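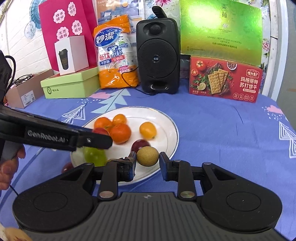 I started this folder of notes on fruit plates for my own kitchen, and it grew into a proper little data set while I was busy buying too many plums. Iltari is a list of mixed fruit arrangements, each one laid out on a table and written up by me or by Lina Hattar (she has much better handwriting and far more patience!). The layouts I like best mix sizes, so two small tangerines next to a big one, with a dark red plum off to the right and something plain and tan to calm it all down. A white plate with a thin gold rim suits nearly everything, and I will argue with anyone about that.

By Jamila Sarkar
September 13, 2026

## What you get

There are 294 entries in `plates.csv`, one line per plate. Each line has the fruit, the dish, the tablecloth and a free-text note. The notes are uneven, sorry. Mine ramble on about color and Lina's are mostly three words long.

## How I name things

- `tangerine` covers anything small, orange and easy to peel
- `plum` is any plum, red or otherwise
- `tomato` is in here too (yes, it's a fruit, and it looks great beside a plum)
- `unsure` is for fruit I couldn't put a name to, and 19 lines use it

Fruit lying on the cloth beside the plate goes in the `strays` column. I used to leave strays out, then Shafiq Wijesinghe asked why his favorite layout was missing a plum, so I went back and added them all.

## Known problems

Green fruit is a mess. I wrote `green apple` for a while, then just `green`, and I haven't merged the two. Tablecloth colors drift as well: my periwinkle is Lina's plain blue. If you fix either one, send me the file and I'll swap it in. The next version should be up in November.

Recent items
- Juvgate: bowls and baskets
- Cassim: bread boards, version 2
- Jultetcombe market list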